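Resident Services Board > Shared Laundry > Garments remaining in machine 1

Posted by A_Saarela (moderator), 18/11/2018

Residents of Prendby are reminded that laundry must be collected within 12 minutes of the end of a cycle. Three written requests have been received concerning clothing left in machine 1. The rule was adopted in July and applies to every household.

Anneli Saarela

Reply from R_Huttunen

I support the rule in general but must object to the 12 minutes. The walk from the north stair and back takes about 6. A resident with small children cannot reasonably be expected to meet it. I would propose half an hour.

Reply from LHaberkorn

With respect to Mr. Huttunen, half an hour per load would leave the evening list unworkable. The previous building I managed, at Clutthorpe, allowed no grace period whatever and received fewer complaints than we do.

I would also ask that the door be left fully open once a drum has been emptied. A closed door traps damp and the smell passes to the next user's washing.

Reply from Ro-un_Wi

May I ask what a neighbour is permitted to do when the owner cannot be found? Last month I moved a load to the folding table and was reproached for it. The notice does not address this point.

Reply from A_Saarela (moderator)

Ms. Wi's question is a fair one. A neighbour may remove the items after the grace period and place them in a clean basket. They are not to be put on the floor. Residents should check the back of the drum before leaving, as dark garments are easily missed there.

Photographs of machine 1 and the premises are attached.
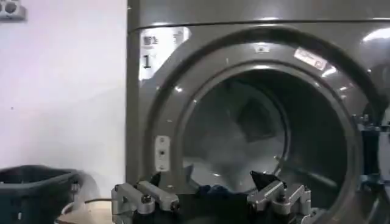
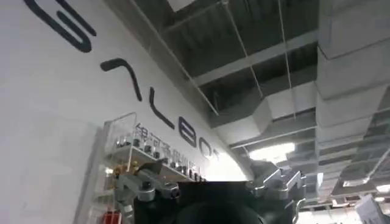
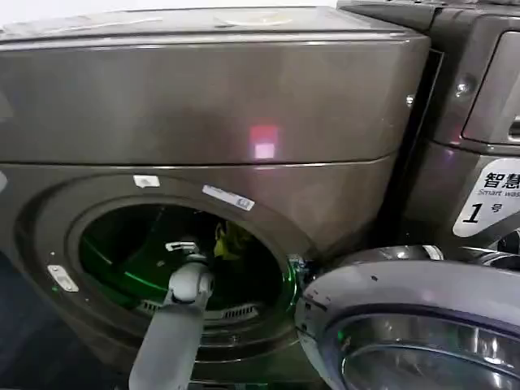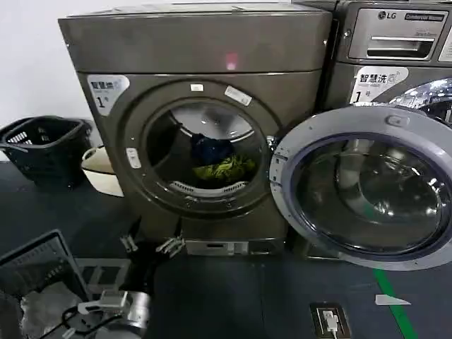 Reply from R_Huttunen

The yellow-green item is not mine, should anyone be wondering. My objection to the 12 minutes stands and I ask that it be recorded.

Reply from LHaberkorn

Recorded or otherwise, I remain opposed to half an hour. I could accept 20 minutes on weekday mornings.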